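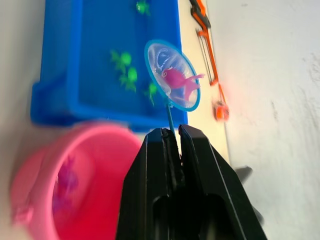
The Likero team's gripper holds a toy net with a magenta fish in the mesh, beside the blue tray used in the fishing task.

MEDIA RELEASE

Student robotics program opens its fishing task to all schools in the region

April 22, 2022 – The Likero Student Robotics Program will hold its first open challenge day this October, with a tabletop fishing task as the main event. Registration is now open to secondary school teams from across the region.

The task uses toys that most people would recognise from a preschool shelf. A robot arm has to take hold of a small net by its handle, scoop a plastic sea creature out of a tray and empty the net into a bucket. Students set up the table, drive the arm through the movements by hand controls, record each attempt and then use those recordings to train the arm to do the job without a driver.

Likero began as a lunchtime club and now has 26 members in Years 9 to 12. They work in two groups. One looks after the arm, the gripper fingers and the wrist camera. The other looks after the recordings and the training software, which the students have named Gremix.

Program coordinator Anika Begay said the fishing task was picked by the students at the end of last year, after a term spent stacking blocks.

"Blocks are good for learning the controls, but the group had got comfortable with them," Ms Begay said. "A net is a different sort of problem. The handle is thin, the mesh moves, and the thing you care about is a long way out from where the gripper is holding on. If the handle turns a little in the fingers, the hoop turns a lot."

Much of this term has gone into the grip. The students tried soft pads, rubber bands and several finger shapes before deciding that every team should be free to choose its own approach. The rules will allow any two-fingered gripper that fits the standard mount. Teams may change the surface of the fingers but may not tie, tape or glue the net to them.

The students also found that lighting made a difference. Mesh that showed up clearly to the wrist camera in the morning was hard to pick out in the afternoon, and recordings made at only one time of day gave poor results at the other. The club now makes recordings in both sessions and moves the tray and bucket between attempts.

"They wrote that into the logbook themselves, and it became a rule for the challenge day," Ms Begay said. "Each team will get the layout on the day. They won't be able to practise on it beforehand."

How the challenge will run

Each team will have five scored attempts. Points are given for picking up the net, for lifting a toy clear of the tray, and for dropping it in the bucket. A toy that lands on the table can be returned to the tray by a team member, but the attempt keeps only the points already earned. Extra toys may be left on the table by the judges as distractions, and touching them carries no penalty unless they are knocked to the floor.

There will be two divisions. In the driven division, a student controls the arm throughout. In the trained division, students may start and stop the arm but may not steer it. Schools can enter a team in each, and students may belong to both teams.

A practice kit list and the full rules are available now. The kit is made up of ordinary toys and a shallow tray, and schools may substitute similar items of any colour. Schools without an arm of their own can book bench time at the Daza workshop, where Likero meets after school.

The challenge is supported by a $2,000 grant from Rulard, a local equipment supplier. The money will pay for spare gripper parts, travel help for schools outside the city and a set of practice kits that can be borrowed during the winter term. Rulard staff will not judge the event or take part in scoring.

Begay said teams did not need earlier experience in robotics or programming.

"Some of our strongest drivers came in from art and woodwork," she said. "What they need is patience. You do the same pickup over and over, you write down what went wrong – and then you move the bucket and do it again."

Likero members will run an online question session for teachers before registration closes. They will go over the scoring, show how recordings are labelled and explain how to load them into Gremix. The software will be shared with registered teams at no cost, along with a short guide written by the Year 11 students. Teams are welcome to use other software in the trained division if they list it on their entry form.

Entry is free. Each team must have a supervising teacher and at least three students. Students who are home-schooled may enter as a combined team and should contact the program office before filling out the form.

Media are welcome to visit a regular club session at the Daza workshop by arrangement. Students will be available for interview with permission from their parents or guardians.

Media contact: Anika Begay, Program Coordinator, Likero Student Robotics Program

– ENDS –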